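Darwish gripper pair back in service after pad swap, new pins

DIDDALE, October 2019 - Quick one from the shop side. The Darwish folding rig, the two hand-held grippers the Bandeck project uses for its clothes work, is running again after going down with worn finger pads and a sticky linkage on one unit.

Trouble first showed as fabric slipping. Operators would close on a hem, pull, and one corner let go. Thin cotton mostly. Towels were fine, so it got blamed on technique for a while before anyone pulled the pads and looked. Glaze on the inner faces, worst at the tips.

Natália Procházka, who keeps both units going at Pidulus, did the work in one sitting. New blue pads, both fingers, both grippers. Old adhesive scraped off back to bare finger, wiped, left 24 hours before any load. "The old ones went on over leftover glue and you could feel the step," she said. "Of course they peeled."

The sticky one was a pivot. Inner joint, lint packed in behind the cap, lots of it. Same pin also had a flat worn on it so it got changed. All the caps came off while she was in there, cleaned, no oil put back. Oil was what was catching teh lint in the first place. She wants that written on the case lid.

Next was the gap. Fingers have to meet square or a single layer walks out sideways. Set with a 2 mm shim, checked open and closed 20 times, then again after the screws were snugged. One unit needed a second go.

Then shirts on the bed. No bench test for this one, she doesn't trust it. A sheet drags and bunches in a way a table top never will, and the job is done on a bed anyway. 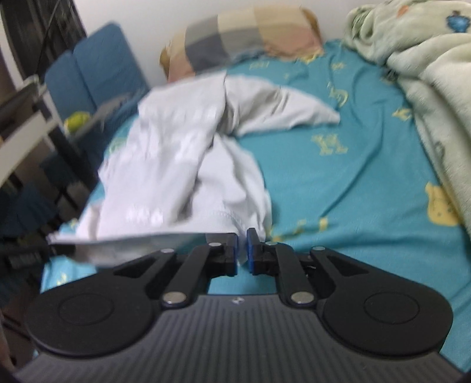
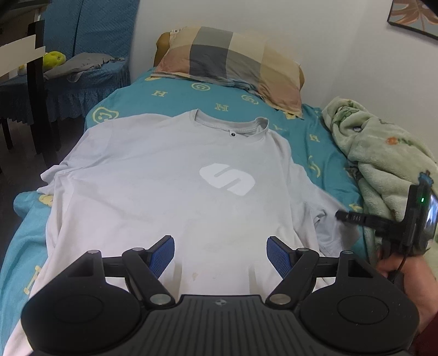 Sign-off was the same day. Only note against it is the cable on the second unit, which needs a better strain relief. Part is on order and should be in by November. Until then keep the cable slack and don't hang the thing by it.

New upkeep rule from Procházka: pads get checked every 1,000 closes, not when somebody complains. Lint brushed out of the joints at the end of each session, dry brush, no compressed air, it just pushes the stuff deeper. Count goes on the sheet in the case. Sheet has been blank since it was printed, so start there.

Spare pads are in the Pidulus stores, top drawer, one set per bag. Take a bag, sign for it. Anyone who see slipping before the count is up should stop and call her and not add tape.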